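Skip to content
Home | Course Units | Handouts | Timetable | Contact

Household Skills, Unit 3: Washing Up and Racking

Handout for the kitchen practical
Prepared by Orla Duggan, revised with notes from Joar Nordin
Last updated June 11, 2021

Read this before the practical and bring it with you. The written part of the unit is worth 40 points. The practical is signed off by your tutor and is either complete or not complete.

1. What the unit covers

Unit 2 dealt with sinks, detergents and water temperature. Unit 3 starts when a washed item leaves the rinse water and ends when it is back in the cupboard. Most of the faults we mark down in the practical happen in this stretch: plates stacked wet, containers left with water standing in the corners, clean items put down on a surface that has not been wiped.

You will work with ordinary household pieces, mainly plastic plates, lidded food containers and measuring cups. Ceramic and glass come in Unit 4. Plastic is lighter and will not chip, but it dries more slowly than ceramic. A ceramic plate holds some heat from the rinse and this helps the last of the water leave the surface. A thin plastic plate cools almost at once and the drops stay where they are.

2. Terms

Air drying: leaving an item in a rack until no water remains on it.
Towel drying: removing water by hand with a clean, dry cloth.
Divider: an upright wire loop in a rack that holds a plate on its edge.
Nesting: storing items one inside another.
Staging area: the part of the work surface where items wait before they are racked or put away.

3. The rack

A wire rack works because air can reach an item from both sides and water can fall away underneath. Anything that blocks the wires works against it. Do not line the rack with a cloth. If you need to catch water, put a tray or towel under the rack.

Racks differ in the spacing of the dividers. Narrow spacing suits flat plates. Deep plates and bowls need every second or third slot, and if you force them into neighboring slots the rims touch and hold a line of water between them. Check the spacing against your deepest plate before you start to load.

Coated wire should be looked over now and then. Where the coating has split, rust can start and will mark light-colored plastic. Gordon MacLeod's notes from the November course recommend running a dry cloth along each wire; a split will catch the threads.

Set the rack down so that you can reach all of it without leaning over clean items. On a wood surface, lift the rack at the end of the session and dry the wood below it. Butcher block left wet will darken and in time the joints between the strips can open. Keep the plates waiting to be racked to one side, in a single low stack, with small items such as utensils on top or in a cup.

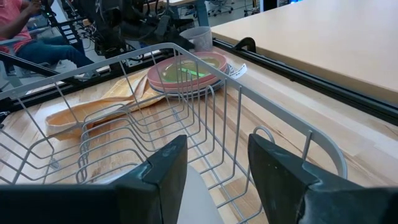

4. Order of loading

4.1 Plates first. Stand them on edge in the dividers, all facing the same way. Start at the end farthest from you and work back.

4.2 Containers next. Turn them so that the open side points down or at a slant. A container set flat with the opening up will collect drips from everything above it. A container set flat with the opening down on a solid surface traps steam and stays wet inside. A slant is better than either one.

4.3 Cups and measuring cups. These can go upside down in a corner of the rack if there is space. If there is not, dry them by hand and stand them away from the wet work. A handle is the usual place for water to hide, so tip the cup once with the handle down before you set it aside.

4.4 Lids and utensils last. Lids with a groove or seal should stand on edge. Utensils go in a holder with the handles down, except for knives, which go handle up.

Do not fill every slot. A rack loaded to its limit takes much longer to dry than two smaller loads.

5. The towel

Each place at the bench needs one dry dish towel, folded, kept beside the rack. It is for drying dishes. Hands and spills get a different cloth. Checkered towels are a good choice for teaching because the pattern makes it easy to tell the dish towel from the plain wiping cloths, and we ask that you keep to this.

When the towel feels damp through the fold, change it. A damp towel moves water from one item to the next. For the Dekville group, spare towels are kept in the drawer marked Tileck.

A plate that will not fit in the rack may lie flat on the surface for a short time if the surface is clean. Turn it over once before you towel it, and dry the rim and the foot as well as the face. If a plate carries a paper label, work around it with the towel folded to a point.

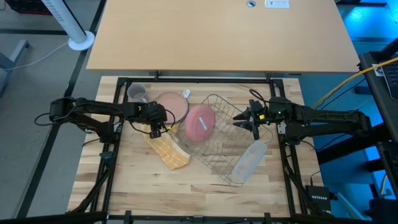
Flat plates take up a lot of bench, so decide early which ones will be towel dried and deal with them before you load anything else. The larger the staging area, the more likely it is that wet and dry items get mixed. Keep dry items on the side nearest the cupboard.

6. Putting away

Touch the item before you move it. Look at the rim, the corners and the underside. If any of these are wet, towel it or leave it. Plates are stacked by size, largest at the bottom, and color does not matter unless your household uses color to separate foods. Containers may be nested only when fully dry. Store lids beside them.

7. Written task

Write 200 to 300 words on how you would arrange a small kitchen with one rack, one towel and no dishwasher. State where the staging area is and what goes in the rack first. A simple floor sketch may be attached and does not count toward the length.

Hand it in to Anežka Oravec at the Hultthorpe office. Kobe Verhoeven will take late work only if you have arranged it with him beforehand.

8. Reading

Course reader, the chapters on drying and on care of wood surfaces. Skip the section on draining boards.

Search handouts
Enter keyword
Go

Related handouts
Unit 2: Sinks, Detergents and Water Temperature
Unit 4: Ceramic and Glass
Care of Wood Surfaces
Shelf Planning, the Mac Carthaigh Method
Laundering Kitchen Towels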